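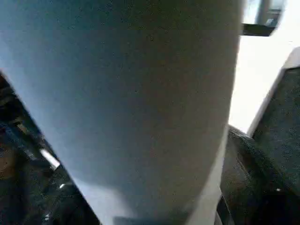
Close up, in pale blue-gray.

Nekport Ferry Stories: progress report to the Starwood Fund
Oct 21, 2018

Hi all,

Sorry this one is a little longer than the last. It's been a busy stretch and I've been saving things up to tell you!

Interviews

We've now typed up 574 pages of interviews with people who worked on the old Nekport ferry or rode it to work. I had us down for a lot less than that by now, but people talk (and talk), and once one deckhand had been in, his cousins wanted a turn. The best session so far was with two sisters who sold tea on the morning crossing and who disagreed about nearly everything, including which side of the boat the counter was on. I left all of it in.

The Ridthorpe side has been slower. Folks over there mostly remember the ferry as the thing that was late, and a few of them politely said they didn't have any stories, then told me one on the way out the door with the recorder already in my bag. I've started leaving it running until I'm in the car – with their okay, of course.
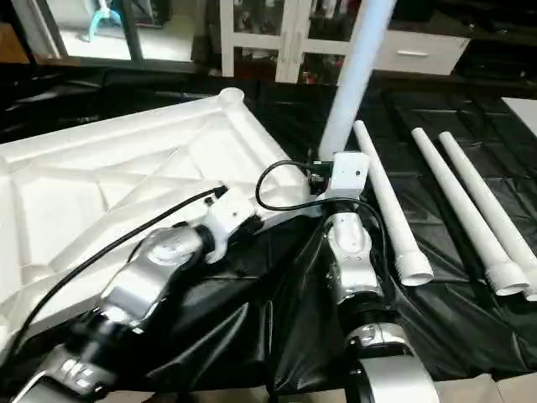
I'm also going back to three people from the first round whose recordings came out too quiet. Uliana Sirko cleaned up what she could, but there's a refrigerator humming under one of them that she can't get rid of without losing half the words. We'll redo those in the library's back office, where the carpet helps a lot.

Money

We've spent what we said we would on travel and typing, and a bit less on equipment. The overspend is postage. We mailed 100 letters to former season ticket holders, using a list from the old ticket office, and a good many came back marked as moved. I'd like to shift some of the equipment money over to cover it, if you're fine with that. The receipts are in the folder with the usual spreadsheet.
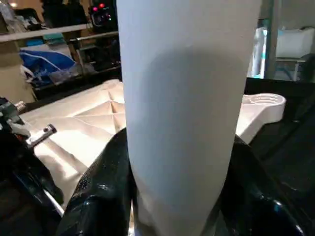

The booklet

Xiao is doing the layout and has sent me the first chapter, which looks lovely, though the map still has the Ridthorpe landing upstream of the bridge. We plan to print 100 copies in February and give the first ones to the people we interviewed. The title is still up in the air. I like "Last Boat Back" and Uliana doesn't, so if you have feelings about it, please tell me soon.

What I need from you

A yes or no on the postage money, and the right version of your logo for the back cover. The one I have is fuzzy when it prints.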